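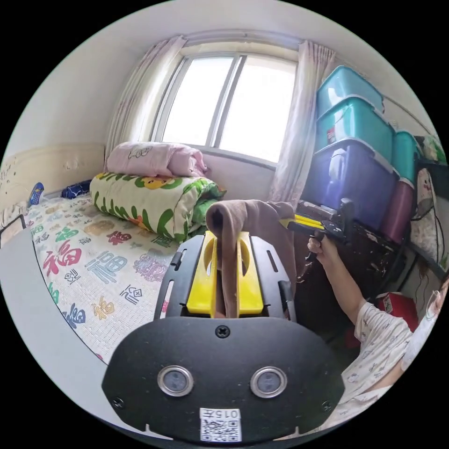
Brown fabric, likely a sock, one end to each gripper.

Re: [marnanley-allotments] Hosepipe rota

Cyprian Sowa wrote on Friday:
> Plot 33 had the tap for 2 hours again. Can we
> please stick to the rota? Some of us have beans.

Cyprian, that was me, and I'm sorry about your beans. The Skinner Lane end gets so little pressure that a watering can takes as long to fill as a bath. I did offer the hose to plot 54, who said it looked like rain. It's April, it always looks like rain.

Happy to swap my evening slot for your morning one. Does anyone still have the key to the water butt?

Plot 33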